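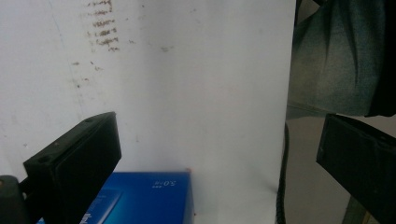 February, cleaning of the white panel

Started a little after 9. The big white panel still has the brown marks high up on the left side, in a column, one short streak over the other. From some distance I first took them for writing that somebody had rubbed out. There are also smaller smudges lower down and more to the right, and some dots so faint that I only find them when I stand to the side. The rest of the surface is fine and I will leave it alone.

The blue box with 5.0 on it can go back to the shelf by the door when the work is done. Inger asked for it yesterday already.

What I know about the marks

Not much. Arnout thinks it is wood stain from the time we did the drawer fronts. Bent V. says coffee. I would rather believe Arnout, but I did not find any note in the book from that week, so it stays open. Please write such things down, also when they are small.

Tests

I made 2 small tests on the faint dots first, low on the left, where a mistake would not be so visible.

Test one: warm water with a drop of dish soap, soft cloth, wiped from the outside in. The cloth got a light brown color. The dots were weaker after drying but I could still find them.

Test two: the Pemeo cleaner, thinned as it says on the bottle, left on for 3 minutes and then wiped with clean water. Better result. No shine on the matte surface, which was my worry. I looked at it again after lunch with the lamp held flat to the wall and I did not see a ring.

I did not try the Tokell paste. It has grit in it, and Onyekachi once polished a bright patch into a cabinet door with it. A matte surface does not forgive this.

The column

Worked on the lowest streaks only, with the Pemeo. The first one came off almost completely. The second left a yellow shadow. It seems to me that the color went deeper there, or maybe it was put on thicker, I can't say. I stopped after 7 passes because the cloth did not take up any more color and I did not want to rub only for rubbing.

The upper streaks are untouched. For these I need the step stool, and Bent Kvaran has it in the back room until he finishes the lamp.

The diagonal line from the top left

I am not sure if it is a crease or a seam. I pressed along the lower part with my thumb and felt nothing loose. Keep the water away from it anyway. If it is a seam and gets wet behind, we have a bigger problem than some brown stains. Wring the cloth well before you go near it.

If we must paint

Onyekachi has a rest of the Pretar matte white, some 3000 ml by his guess, more than enough for one side. But the panel is a little gray toward the upper left and brighter in the middle, so I expect that a painted spot will show. Then it is the whole side or nothing. I prefer nothing.

Still to do

Get the stool from Bent K.
Upper streaks, same method, new cloth for each one
Second round on the yellow shadow, tomorrow when it is fully dry
Ask Gunnlaugsson what the surface is made of, the order papers are in Inger's folder
Blue box to the shelf

Used today: 3 cloths (in the wash bucket), maybe a quarter of the small Pemeo bottle. Gloves are almost finished, size M completely.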